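3. What happens at the table

I said in the last section that I came to folding sideways, from a study of laundry rooms, and that I expected the folding part to be a page or so. It grew. People have a lot to say about how a shirt goes down on a table, and they say even more with their hands while they are telling you something else entirely. So this section stays at the table. Drawers and shelves come in Section 4, and the people who hang everything (there were more of them than I'd guessed, and they were proud of it) get Section 5 to themselves.

First, some words. I call the stretch before any folding "laying out." Nélida Lagos, who ran the sessions with me and read every line of my notes, wanted "spreading," and we argued over it for most of a November. Her point was a good one: in the kitchens we visited, people say "spread it" or "get it flat." My trouble with "spreading" is that it sounds finished once the cloth is down, and what I kept seeing was a second round of small work after that. A corner gets pulled. A sleeve comes out from under. The whole shirt gets turned a quarter of the way so the hem is where the folder wants it. I needed a word that held all of it, so laying out it is, and Nélida's word survives in the quotations.

3.1 Which way is up

Most of our folders put a shirt down with the collar away from them and the hem close to the belly. That's the way the store does it, the way the little diagrams do it, and I suspect it's the way most readers picture it too. But a fair share lay the shirt on its side, so that the body runs left to right and the hem ends up at one hand. I'll call this the sideways lay.

I had it down as a mistake at first! My early notes have "shirt wrong way" in the margin over and over, which is embarrassing to read now. Then one of our folders in Saavedra, a retired school cook with a very narrow table, told me she'd never done it any other way. "If I put it longways, the neck falls off the back and drags the rest with it. So I put it along." After that I stopped writing "wrong way."

What the sideways lay does is change which edges matter. With the hem near the belly, you square the shirt by the hem. With the hem off to one side, the long side edge of the body takes over as the line you work to, and it runs parallel to the front of the table, so your eye gets a free ruler. The two sleeves then point in different directions, one toward you and one away, and they stop behaving as a pair. The near one is easy to get at and gets wrinkled by your own wrists. The far one gets left however it landed.

The pink shirt in Figure 1 is as clear a case as I have. Its hem is at the right, the bottom edge of the body is close to level, and the body is mostly flat. The sleeve ends are another matter: the upper one is standing up in a fold with a bit of a peak to it, and the lower one is wrinkled and finishes in a short flap. Body settled, sleeves not. I must have written that phrase on half the pages of my notebook. 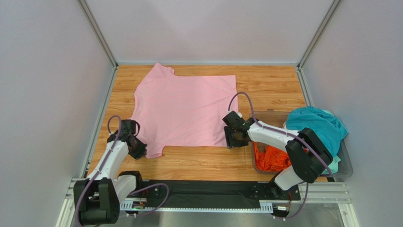
3.2 Order of attention

Once I knew to look for it, the order was pretty steady from one folder to the next. Body first, hem second, sleeves when they get around to it. People smooth the middle of a shirt even when the middle is already smooth. I do it too; I caught myself at home, running a palm down the front of something that had no creases in it whatsoever, purely (I think) for the pleasure of it.

The hem gets different treatment. Nobody strokes a hem. They pinch it at the corners and pull, sometimes with a little snap, and then they look along it. One man in our second round closed an eye to do this, like somebody checking a board for warp. He was folding undershirts.

Sleeves come last, and this is where folders really part ways. I sorted them loosely into three habits, with plenty of people moving between them in a single basket:

Pulling out. Each sleeve is drawn away from the body until it lies straight, and only then folded in. This takes longest, and it was the habit people claimed when I asked them, whatever they did in front of me.

Tucking over. The sleeve is never straightened. It gets flipped onto the body in whatever shape it's in, and the next fold presses it down. Parents with full baskets do this at great speed.

Leaving. The sleeve stays where it fell and becomes part of the fold by accident. You find it later as a lump in the stack.

I don't rank these. Reviewers of an earlier version wanted to know which one gives the neatest pile, and I can see why they'd ask, but I never set out to measure piles. What I can say is that the folders themselves rank them. "Leaving" is something you confess to.

A small point on baskets, as it bears on all three. When the clean clothes sit at the folder's right hand, close against the table, the near sleeve tends to get dragged over the rim on its way past. Two households had moved the basket to the floor for exactly this reason and then complained to me about their backs.

3.3 Slippery ones

Everything so far assumes cloth that stays put, and sports shirts don't. I'd never given a thought to sports mesh before this project and now I can't leave it alone. Cotton holds a crease where you press it, more or less, and it grips a tabletop a little. The light mesh jerseys people brought us slid over the table, slid over themselves, and puffed back up wherever there was a double layer with air in it.

The puffing is what the folders talked about. They had names for it: "the pillow," "the bubble," and from one teenager, "the loaf" (I've used "pillow" throughout, with apologies to the loaf). A pillow forms when a stretch of fabric rolls over on itself near an edge and the bend stays round. You pat it, it goes down, you lift your hand, it comes back. Several folders patted the same pillow again and again while talking to me and never seemed to notice they were doing it.

Pillows matter to the order I described in 3.2 because they hide edges. A hem is easy to follow as long as it lies open, and jersey hems are often stitched in a double row, which gives the fingers something to find even when the color of the cloth is no help. But once a pillow has rolled up beside a seam, the seam seems to run off somewhere it shouldn't. Folders lose track of which opening they are looking at. I have a lovely stretch of notes in which a mother and her son disagree over whether a gap is the sleeve or the neck, and both of them put a hand in to check.

Color makes it worse, or at least pale color does. On a dark jersey the openings are hard to see and people go straight to touch. On a pale one they think they can see, and they stay with looking for longer than it's useful. Over the flat parts the tiny holes of the mesh show up nicely and tell you you've got a single smooth face. Where the cloth doubles or bends, the shade shifts, and folders read that shift as an edge. Sometimes it is one.
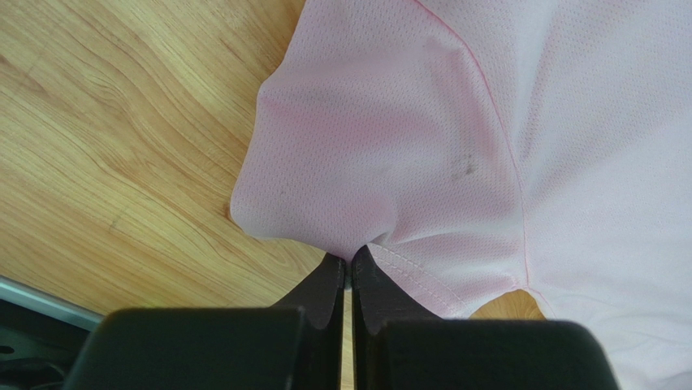

Figure 2. Pale pink mesh, up close. The fold at center left is rounded and a deeper pink than the flat fabric; the double row of topstitching borders an opening with the table showing through.

Every single person I showed it to went for the small grayish mark on the bulge. "Is that a stain?" I can't tell you. It may be one. But the reaction is worth a paragraph.

3.4 Marks, and what they do to a fold

Laying out is also inspection, whether or not anyone means it to be. It's the one time between the wash and the wearing that the whole face of a shirt is in good light at arm's length, and folders find things: marks, pulled threads, a seam starting to go. When they find one, the order breaks. The hand leaves the hem and goes to the mark. It gets rubbed with a thumb, then scratched with a nail, then (fairly often) sniffed.

After that comes a choice, and I was surprised at how settled it was in each house. Some send the shirt straight back to the wash. Others fold it so the mark ends up inside, which takes real planning, and they'll undo a finished fold to manage it. And there's a third group, mostly with children in sports, who say "that's just how it is now" and carry on with the sleeves.

Nélida thinks the third group folds fastest because they've made peace with their laundry. I'd put it down to the children having practice that evening. We've left both readings in our notes, and the next round of visits includes more sports households, so one of us may get to be right.

3.5 A word on tables

Almost everyone we visited folded on wood or something that looked like it, with beds a strong second and ironing boards a distant third. Folders who work on a table with a visible grain sometimes line the shirt up with it. I asked about this and got blank looks, and then at the next shirt they'd do it again. With the sideways lay it comes naturally, provided the grain runs the long way. Two folders had a tablecloth on and took it off before starting; a third kept hers on for the jerseys only, to stop them from sliding, and put her cottons on the bare top. I'd like to go back and ask her what she does with a blend.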